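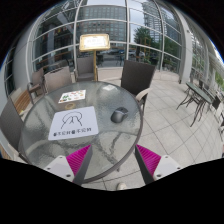

4. Setting up the Videll patio heater

Read this section through before you open the gas. Assembly of the base and post is covered in section 3.

4.1 Choosing a spot

1. Stand the heater on level, hard ground. Paving, concrete and brick are suitable. Grass and loose gravel are not.
2. Keep at least 3 feet between the heater head and any wall, fence, umbrella or hanging plant.
3. Leave the same distance above the reflector.
4. Do not place the heater on top of a table or other furniture.

CAUTION: For outdoor use only. A screened porch or a tent with the sides down counts as indoors.

4.2 Connecting the tank

1. Check that the control knob is at OFF and the tank valve is fully closed.
2. Lift the base cover and set the tank on the tray with the valve facing the door slot.
3. Screw the Kofler regulator onto the valve by hand. Do not use a wrench.
4. Brush soapy water over the joint and along the hose, then open the tank valve one turn.
5. Watch for bubbles. If any appear, close the valve, tighten the joint and test again. If bubbles come back, do not light the heater.

Note: Repeat the leak test every time you change the tank, and again in October or whenever the heater comes out of storage.

4.3 Lighting

1. Push the knob in and turn it to PILOT.
2. Hold it in and press the igniter until the pilot lights.
3. Keep holding for 18 seconds, then let go.
4. Turn the knob to LOW. Wait five minutes before going to HIGH.

If the pilot goes out, turn the knob to OFF and wait five minutes before trying again. New tanks often have air in the line - it can take several tries the first time.

4.4 Shutting down

1. Turn the knob to OFF.
2. Close the tank valve.
3. Let the head cool for an hour before fitting the cover.

Replace the hose after 2,000 hours of use, or sooner if it is cracked or stiff. The part is listed in section 7.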